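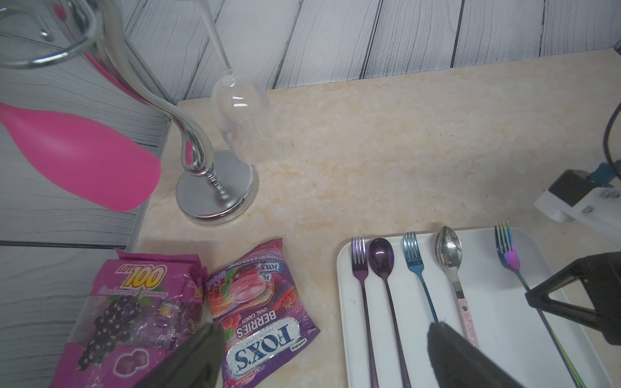
Noemi Lo Presti writes that the click came through the front-of-house speakers for the whole first song, although the set had played correctly at rehearsal, and asks which setting was lost between the two. None was lost. The set had been built with the Rehearsal output map, and a set keeps its own map when it is copied to the unit. See "Assigning outputs" and the note on maps after step 6.

Section 4. Preparing a Set for Live Playback

This section covers building a set in Pakbridge, copying it to the Jaketora playback unit, assigning the outputs, and pairing the Negi foot controller. It assumes that the unit has been registered and that Pakbridge is installed on the computer used to prepare the show. Recording into the unit is covered in Section 5.

CAUTION: Turn down or mute the mixer channels fed by the unit before connecting or disconnecting any cable. The outputs are live as soon as the unit has power, even when the display is dark.

Before you start

You need the following:

- The Jaketora unit and the power supply delivered with it
- The USB cable
- A computer running Pakbridge
- Stereo or mono audio files for each song, all at the same sample rate
- A separate click file for each song, unless you use the internal click
- Headphones

Files at mixed sample rates are accepted by Pakbridge but are converted during transfer. Conversion adds time and cannot be undone on the unit. Convert the files in your recording software if you want control over the result.

File names may contain letters, digits, hyphens and underscores. Other characters are replaced by an underscore during transfer. Two files whose names become identical after replacement will cause the transfer to stop.

Building the set

1. Start Pakbridge and choose Set > New.

2. Type a name for the set. The unit shows the first part of the name only, so put the part that distinguishes one set from another at the beginning. "Encore club short" is easier to find on the display than "Club short with encore".

3. Drag the audio files for the first song onto the song lane. Pakbridge places them on tracks in the order in which they are dropped.

4. Give each track a role: Backing, Click, Cue or Spare. The role decides which output the track uses. It has no effect on level.

5. Repeat steps 3 and 4 for each remaining song. A set can hold up to 100 songs.

6. Choose Set > Output Map and select Stage.

Note on maps: A new set opens with the Rehearsal map. This map sends every role, including Click and Cue, to the main pair so that a band can work from one pair of speakers. The Stage map sends Backing to the main pair and keeps Click and Cue on the monitor pair. The map belongs to the set. Changing the map on the unit changes it until power is removed, and the set then returns to the map it was saved with. If a show must never run with the Rehearsal map, change the map in Pakbridge and copy the set again.

7. Set the behavior at the end of each song. Stop waits for the pedal. Continue starts the next song without a gap. Hold plays the Spare track in a loop until the pedal is pressed. Hold is used for spoken introductions and for tuning changes.

8. Choose Set > Check. Pakbridge lists missing files, songs without a click, and songs whose tracks differ in length. Differences in length are a warning only. The song ends when its longest track ends.

9. Save the set.

Copying the set to the unit

10. Connect the unit to its power supply and wait until the display shows READY.

11. Connect the USB cable to the port marked DATA. The port marked AUX supplies power to the pedal and does not carry files.

12. In Pakbridge, choose Transfer > Copy to Unit. If more than one unit is connected, select the correct one by serial number. The serial number is printed on the underside and shown on the unit under System > Info.

13. Wait for the message COPY VERIFIED on the display of the unit. The progress bar in Pakbridge reaches the end before verification is complete.

CAUTION: Do not remove the USB cable or the power supply before COPY VERIFIED appears. A set that was interrupted during verification appears in the list and can be opened, but may stop part of the way through a song.

14. Choose Transfer > Release, then remove the cable.

If the display shows code 3236, the set on the unit and the set in Pakbridge share a name but have different contents. Choose Replace to overwrite the set on the unit, or Keep Both to copy the new set with a numeral after its name. Replace also deletes any level changes stored on the unit for that set. To keep them, choose Transfer > Read Levels first, save the set, and start the copy again.

Assigning outputs

The unit has 4 balanced outputs on the rear panel. Outputs 1 and 2 form the main pair. Outputs 3 and 4 form the monitor pair. With the Stage map, Click is sent to output 3 and Cue to output 4.

15. Connect outputs 1 and 2 to the stage box or to a pair of mixer channels. Pan the channels fully left and right for stereo backing. If the house system is mono, set System > Main Pair > Mono and use output 1 alone. Do not join the two outputs with an adapter.

16. Connect output 3 to the drummer's monitor mixer or headphone amplifier. When several players need the click, split the signal after the unit.

17. Connect output 4 if spoken cues are used. Otherwise leave it empty.

18. On the unit, open Tools > Walk Test. The unit plays a spoken number on each output in turn. Confirm with the sound engineer that "three" and "four" are not heard in the house speakers.

19. Open Tools > Level Tone and let the tone run for 30 seconds while the engineer sets the input gain. Press STOP to end the tone sooner.

Walk Test uses the map of the set that is loaded. Load the set for the show before running the test. A test made with no set loaded uses the factory map and proves only that the cables are in order.

The headphone socket on the front follows the main pair unless Front Socket is set to All. With All selected, every role is heard in the headphones and the outputs are unchanged.

Pairing the foot controller

The Negi foot controller can be used by cable or by radio. Trimholm recommends the cable on stages where in-ear systems and wireless microphones are in use. A cable connection always takes priority. If the cable is pulled during a song, playback continues and the unit looks for the pedal by radio.

20. Switch on the pedal.

21. On the unit, open System > Pedal > Pair.

22. Hold down both outer switches on the pedal until its light blinks, then release them. The unit shows the name of the pedal when pairing is complete.

23. Press each switch once and watch the display. With factory settings, the left switch is Back, the center switch is Play/Stop and the right switch is Next.

24. Set System > Pedal > Guard to On. With Guard on, Back and Next are ignored during playback and Play/Stop must be held to stop a song.

Note: Guard is stored with the unit and applies to all sets. It is cleared by a factory reset and by some software updates – check it after every update.

A pedal can be paired with one unit at a time. To move it to a spare unit, pair it again from the spare. The first unit drops the pedal without showing a message.

Preparing a spare unit

When two units are carried, copy the set to both from the same saved file and release the first before connecting the second. Do not build the set twice. Compare the set stamp under Set > Info on each unit. The stamps must match in full. Stored level changes are not part of the stamp, so compare these separately or clear them on both units.

Feed the spare to its own mixer channels where channels are available. Swapping cables during a show should be the last choice, and the mixer channels must be muted first.

Checks before doors

Load the set and confirm its name on the display. Open the first song, then the last, and play a few bars of each. Return to the first song. Confirm that the display shows STAGE in the lower corner and that the lock symbol for Guard is present. Set System > Display > Dim if the unit stands where it can be seen from the floor.

Leave the unit powered from this point. If power is lost, the unit restarts with the last loaded set at its first song. Use Next to reach the required song. With Guard on, Next works normally while playback is stopped.

If the click is heard in the house speakers

Mute the main pair at the mixer. On the unit, hold MAP and select Stage. Playback does not stop when the map is changed, so the drummer can keep time from the monitor pair. Unmute the main pair once STAGE is shown. After the show, open the set in Pakbridge, correct the map as in step 6, and copy the set again, choosing Replace when code 3236 appears.

If STAGE was already shown, the fault lies outside the unit. Check for crossed lines at the stage box, and for a click microphone or headphone amplifier routed to the main mix.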